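Maintenance Notes on the Two Handheld Grippers

18/01/2020

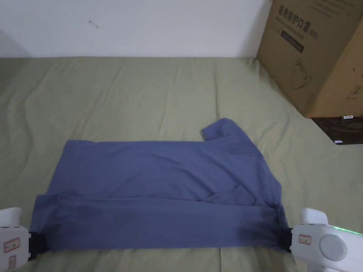
Prodromos Pappas wrote after the previous entry to object that I had treated the jaws as the part that wears. In his view the jaws are seldom at fault, and a pair that begins to drop cloth should first be checked for a difference in closing force between left and right. He asked that the procedure be set out in full, with the order of the steps, so that others who keep the same equipment may compare it with their own.

I am glad to do so. The grippers are used for garment folding on a bed, mostly long-sleeved shirts, and the work is harder on them than it looks. When a shirt is held by two corners and drawn taut along its lower edge, each jaw carries a steady side load for as long as the fold takes. A hard object would be picked up and released in a moment. Cloth is held, pulled, lowered and often pulled again.

The checks are carried out before the first session of the day and take 13 minutes if nothing is found.

The jaws are opened fully and wiped with a dry cloth. Lint gathers at the back of the jaw, where it cannot be seen from the front, and a folded strip of paper is the best tool I have found for removing it. Solvent should not be used. I did use it in the first month, on the advice of the Gebretsadik parts sheet as I then understood it, and the pads turned hard and shiny. On a second reading, the sheet recommends solvent for the metal guide only.

The closing force is then measured on a small spring scale with a loop of cotton tape. Each side is measured separately, and the readings are entered in the log even when they are unchanged. Mr. Pappas is right that the difference between the two sides matters more than either figure. If one jaw holds more firmly than the other, the cloth creeps out of the weaker one while the operator is watching the stronger, and the lower edge of the garment comes down at an angle. For some weeks I took this for an error of the hand. The correction is a quarter turn of the adjusting screw on the weaker side, followed by a fresh measurement.

The labels on the housings are read against the log. This is a dull step and I had been in the habit of omitting it. In the autumn the two units came back from cleaning with their log pages exchanged, and I adjusted the wrong one twice before I noticed.

The housings are wiped last. Skin oil dulls white plastic quickly, and a slippery housing leads the operator to squeeze harder than necessary.

The pads are replaced after 600 folds, whatever their appearance. I buy them from Ulivex, who supply them in a slightly softer grade than the original. Saron Wubshet has kept the Plalska pads in use for longer than that with no loss of hold, and she may well be correct that my limit is too cautious. Her garments are mainly knitwear, however, and mine are mainly woven shirts, and I would not wish to carry her figure over without a trial.

A word on the test garment. A worn shirt in plain fabric is preferable to a new one, as the finish on new cloth gives a false impression of slip. The shirt should be laid flat with its lower edge toward the operator, gripped at both bottom corners, and drawn outward until the edge is straight. It is held there for a slow count and then examined at the corners. A bruise in the weave means that the force is too high. I make two trials and accept the setting only if both are clean.

The Clullarow stand on which the grippers rest between sessions also requires attention. Its left cradle has worked loose, and a unit set down carelessly there leans on its jaw. I have packed the cradle with felt for the present and have ordered a replacement, expected in February. The readings taken before and after it is fitted will be entered in the same log, and I shall send a copy to Mr. Pappas, who has asked for the left side in particular.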